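The Fruit Bowl Project – Gallery

Welcome in! If you've been following along since November you know what this is, and if you haven't, I'm the person who decided to spend a whole winter buying one kind of fruit after another and putting a picture up with a few lines underneath. It started because my kitchen on Blackwood is gray from breakfast to supper at that time of year and I wanted something yellow in it. That was really all the thinking I did.

I'm on number 13 now, and it's the one people kept asking me for, so the pineapple gets a page to itself and a much longer introduction than the pears did (sorry, pears). The older pages are all still up. The quince page had 76 visits last I looked, and I'd guess a good part of those were my mother.

A few things about pineapples before the picture. I'd only ever bought them in cans until this winter, the rings kind, and I was a little scared of the whole fruit – all those leaves, and where do you even start? The man at the produce stand in Coltengate told me to smell the bottom of it. So I stood there sniffing the bottoms of pineapples like a crazy person, and he was right! A good one smells sweet down there and a not-so-good one smells like cardboard. If it smells like wine, put it back.

He also told me the trick of pulling a leaf out of the middle of the crown doesn't mean much. I'd been told the opposite my whole life, so I tried both ways over a few weeks, and I'm with him. I had one where the leaf slid right out and the inside was as sour as a lemon.

Cutting, for anyone as nervous as I was: take the top and the bottom off first so it stands up by itself, then slice the rind down in strips, following the curve. You'll be left with little brown eyes all over. They run in slanting lines, so you can cut a shallow groove along each line and lift out a whole row at a time. It makes a pretty spiral and you waste a lot less than if you just hack deeper. Use a big knife and put a towel under your board, the juice goes everywhere.

We ate ours plain the first night, then with lime and a pinch of salt, then the last bits went in a pan with butter and brown sugar until the edges went dark. That last one goes over vanilla ice cream and I have no more to say about it. The core I chopped up and froze for smoothies, where it's fine if your blender is strong. Mine isn't very.

I tried growing the top too. You twist it off, peel away the lower leaves, let it dry a couple of days and stand it in water. Mine is on the windowsill now looking exactly the same as when I put it there, so either it's alive or it's very good at pretending. I'll put up a page if anything happens.

Next up is papaya, if the stand gets any in. Requests are always welcome, just leave them in the comments.

No. 13, pineapple, January 2018. Diamonds all over the rind, gold going to orange with browner edges, and dark green pointed leaves at the top. I love how the pattern looks up close!

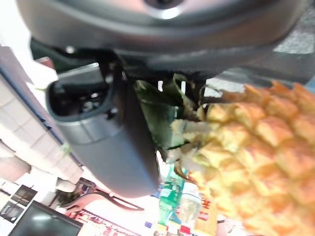
Unnur Bisgaard: Leave the top in the water a while longer before you give up on it, mine took 9 weeks to show any roots at all and then it went crazy. Change the water when it gets cloudy and keep it off the cold glass. And please do papaya, with lime!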